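Lettre interne de l'atelier Selum - site de Hetville
6 mai 2019

Poste bijoux : l'arrêt du bras gauche, ce qui a été trouvé et ce qui change

Le poste de manipulation d'objets souples du projet Dedbridge a été arrêté pendant quatre jours à la suite d'un incident sur le bras gauche. Il n'y a pas eu de blessé. Plusieurs collègues des autres postes ont demandé ce qui s'était passé, et des versions assez différentes ont circulé à la cantine, dont une où le bras aurait « jeté » une pochette à travers l'atelier. Ce compte rendu reprend les éléments relevés par Loubna Naciri et Juraj Urban, complétés par le journal du contrôleur.

Le travail en cours

Pour ceux qui ne passent pas souvent de ce côté de l'atelier : le poste Dedbridge sert à mettre au point la saisie et le rangement de petits accessoires. Bijoux, chaînes, pochettes, étuis. Les pièces rigides posent peu de difficultés. Les chaînes en posent beaucoup plus, à cause de leur forme qui change à chaque prise et de leur longueur libre sous les doigts. Une chaîne fermée sur elle-même forme une boucle, et une boucle s'accroche.

L'essai en question consistait à saisir un accessoire par sa chaîne, à le soulever, à le déplacer au-dessus du plan de travail puis à le reposer. Le programme prévoyait une montée verticale suivie d'une rotation du poignet. Cette rotation avait été ajoutée à la demande de Mahmoud Kettani pour présenter les objets toujours dans la même orientation au moment de la dépose.
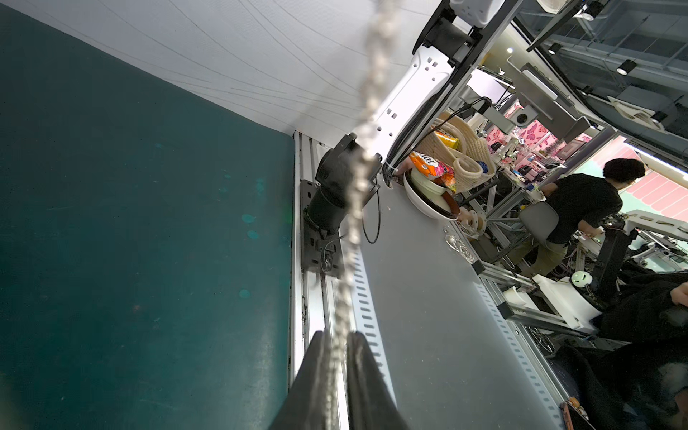
Vue depuis le poignet du bras gauche, avec un brin clair passant tout près de l'objectif.

Déroulement de l'incident

Le bras en était à sa 376e prise de la série. La saisie s'est faite normalement, la pince a confirmé la fermeture et la montée a commencé. Pendant la rotation du poignet, la chaîne a basculé sur le côté de la pince et s'est prise dans le câble de la caméra, à l'endroit où celui-ci forme une boucle libre. Le programme ne disposait d'aucun moyen de le savoir. L'effort mesuré sur les doigts restait dans la plage habituelle, et l'effort supplémentaire était repris par le câble, donc invisible pour la pince.

Le bras a continué sa trajectoire. Le câble s'est tendu, le connecteur a pris du jeu et le flux vidéo du poignet s'est figé sur la dernière image reçue. C'est là que se trouve le vrai défaut. Le logiciel aurait dû s'arrêter en constatant que l'image n'était plus renouvelée. Il a continué à traiter la même image, qui montrait une pince fermée et un objet tenu, et il a considéré que tout allait bien.

Ewan Ngata se trouvait à la console. Il a vu que la vue du poignet ne bougeait plus alors que le bras tournait encore, et il a demandé une pause logicielle. Le bras s'est immobilisé. Juraj est alors intervenu à la main pour dégager la chaîne. Au moment où la tension s'est relâchée, le connecteur a refait contact, le flux vidéo est revenu, et le logiciel a levé de lui-même la pause qu'il associait à une perte de caméra. Le bras est reparti avec la main de Juraj à côté de la pince.

Ewan a appuyé sur l'arrêt d'urgence. Juraj avait déjà retiré sa main. Le mouvement a été court et la vitesse était limitée à 100 millimètres par seconde, ce qui a laissé le temps de réagir. À la vitesse prévue pour la phase suivante, il n'aurait sans doute pas eu ce temps.

Ce que l'analyse a montré

Il y a eu trois défauts distincts, et ils sont traités séparément dans la fiche.

Le premier est mécanique. Le câble de la caméra faisait une boucle trop ample près du poignet. La longueur avait été laissée volontairement au montage pour ne pas brider la rotation, et elle n'a jamais été reprise ensuite. Loubna a mesuré un débattement allant jusqu'à 300 millimètres selon la position du bras. Sur des pièces rigides, cela n'avait jamais gêné. Personne n'avait revu ce point au passage aux chaînes.

Le deuxième est le traitement d'une image figée comme une image valide. Le contrôle existait pour les caméras fixes, qui ont un horodatage vérifié à chaque lecture. Il n'avait pas été repris pour les caméras de poignet, ajoutées plus tard avec un autre pilote.

Le troisième est le plus sérieux. La pause demandée par Ewan et la pause automatique pour perte de caméra utilisaient le même indicateur interne. Le retour du flux vidéo effaçait donc les deux. Une demande faite par une personne a été annulée par un évènement que cette personne ne pouvait ni prévoir ni voir. Abdelkrim Alaoui a reproduit le défaut sur banc, bras désaccouplé, dès la deuxième tentative.
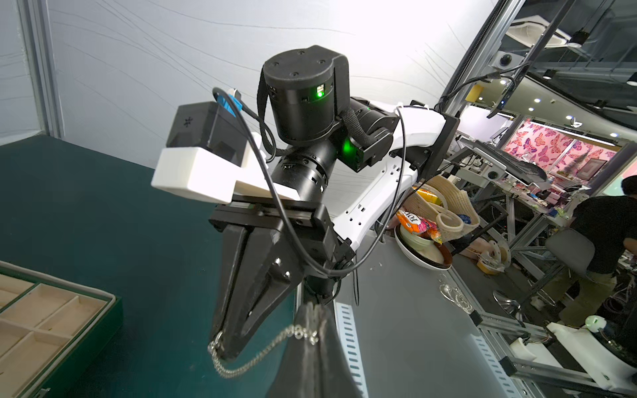 Le cas d'un objet lourd suspendu au bout de sa chaîne mérite aussi qu'on s'y arrête. Quand le poids est en bas et que la chaîne est pincée en haut, l'ensemble se comporte comme un pendule. À chaque accélération du bras, il part d'un côté, puis revient. Pendant les premiers essais, l'équipe regardait surtout si l'objet tombait. Le balancement était noté dans les commentaires mais pas mesuré, et il n'entrait dans aucun critère de réussite. En relisant les enregistrements de la série, Loubna a trouvé plusieurs passages où la chaîne touchait le câble sans s'y prendre. Ces prises étaient toutes classées comme réussies.

Il faut le dire clairement, le classement était conforme à la consigne écrite. La consigne était incomplète. Une prise où l'objet arrive à destination après avoir frotté contre un câble n'apporte pas la même information qu'une prise propre, et les deux ne doivent plus se retrouver dans la même colonne.

La question de l'intervention à la main

La procédure du site demande depuis longtemps une coupure de l'alimentation des moteurs avant toute intervention dans le volume du bras. Dans les faits, la pause logicielle était devenue l'usage sur ce poste. Couper les moteurs oblige à soutenir le bras, puis à refaire la prise d'origine au redémarrage, et avec des chaînes qui s'emmêlent plusieurs fois par demi-journée, l'équipe avait pris l'habitude de s'en passer. Juraj l'a écrit lui-même dans la fiche. Il n'est pas question de sanction, et Mahmoud a confirmé qu'il avait vu cette pratique sans la reprendre.

Le point à retenir pour les autres postes est simple : un bras à l'arrêt avec ses voyants allumés est un bras sous tension. Une pause logicielle ne protège pas les mains. Elle peut être levée par le programme, par un autre opérateur ou par un défaut, comme on vient de le voir.

Mesures prises sur le poste Dedbridge

Le câble doit être repris le long du bras avec une attache de chaque côté du poignet. La longueur libre est fixée sur le plan et doit être vérifiée dans toutes les orientations extrêmes avant le début d'une série.

Le logiciel arrête désormais le mouvement si l'image d'une caméra de poignet n'est pas renouvelée dans le délai prévu. Le redémarrage demande une action à la console.

Les deux indicateurs de pause sont séparés. Une pause demandée par une personne ne peut être levée que par une personne.

La rotation du poignet est supprimée pour tous les objets à chaîne. Mahmoud maintient que la présentation dans une orientation constante est utile et souhaite la remettre plus tard, à vitesse réduite et après stabilisation du balancement. Le sujet sera revu en septembre.

Un soutien de bras est à demeure sur le poste, accroché au montant côté console. Il permet de couper les moteurs sans que le bras descende sur la table. Abdelkrim a aussi raccourci la séquence de prise d'origine, qui était la principale raison pour laquelle l'équipe évitait la coupure.

Ce qui n'est pas réglé

Le connecteur de la caméra reste un modèle courant, sans verrouillage. Il peut encore prendre du jeu si quelque chose tire dessus. Une version à vis a été demandée au site de Hebden, qui en utilise sur ses propres poignets, mais elle ne se monte pas sur le support actuel et il faudra redessiner la pièce. Ewan s'en occupe, sans date pour le moment.

La détection d'une chaîne prise dans un câble n'existe pas non plus. Deux pistes sont à l'étude. La première consiste à comparer le courant des moteurs du poignet à celui d'une prise propre. La seconde utiliserait les caméras fixes du bâti pour repérer un brin qui sort du volume attendu. Loubna est plutôt favorable à la première, qui n'ajoute pas de matériel - à condition que le bruit de mesure le permette, ce qui reste à démontrer à basse vitesse.

Enfin, les prises enregistrées avant l'incident vont être relues une à une. Celles où la chaîne touche le câble ou le corps de la pince seront marquées à part et retirées du calcul du taux de réussite. Les chiffres présentés à la dernière revue sont donc à considérer comme provisoires, et le tableau affiché à l'entrée de l'atelier a été retiré en attendant.

Pour les autres postes

Les responsables de poste sont priés de vérifier avant la prochaine revue si leur logiciel distingue bien les pauses manuelles des pauses automatiques. Le défaut se trouve dans un module commun, et au moins deux autres cellules de Hetville utilisent la même version. La correction est disponible sur le dépôt interne. Elle demande un redémarrage complet du contrôleur, pas seulement de l'interface.

Les écarts, même sans conséquence, sont à déclarer par une fiche au format habituel. Les questions sur ce compte rendu peuvent être adressées à Loubna Naciri pour la partie mécanique et à Abdelkrim Alaoui pour le logiciel.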